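Ticket 3369 – Label printer rejecting adhesive stock, Ostcombe packing room
Status: Closed. Raised by: Nkechi Nwachukwu. Assigned to: Somtochukwu Tijani, Site Systems. 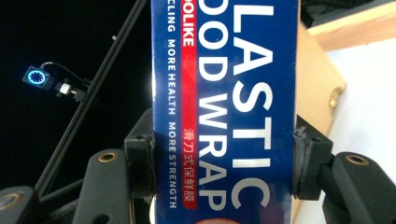

The Relia label printer in the packing room stops after 14 labels and reports "media not found". The fault occurs on both shelf labels and outer carton labels, and restarting the unit clears it only until the next batch. Stock records at Ostcombe require a printed label for every household line, including items with bilingual packaging such as the plastic food wrap, whose blue box has a red band carrying Chinese characters below the brand name. The label template for that line holds both the English and the Chinese product name, and the requester asked whether the longer text field might be the cause.

First response, 09:20
The template was tested on the spare printer in the Ogbonna office and a full batch of 480 labels was produced without error. The template and the character set have therefore been ruled out. The requester was asked to confirm the roll type in use and the date on which it was last changed.

Requester update, 10:05
The roll is the standard gapped type, from a delivery received in April. The previous roll was from the older delivery and gave no trouble. The media setting on the front panel reads "continuous".

Second response, 11:40
The media setting has been changed from "continuous" to "gap" and the sensor recalibrated with the new roll in place. The first attempt at calibration failed – the roll had been seated against the wrong guide. After reseating, calibration was completed and a batch of 480 labels was printed in full.

Further action
The Ateo print service on the packing room computer was holding 2 jobs from the earlier failures. These have been deleted and should be sent again by the department if still required. Staff are asked to leave the media setting at "gap" and to report any return of the message under this ticket number.

Closed with the agreement of the requester, 14:15.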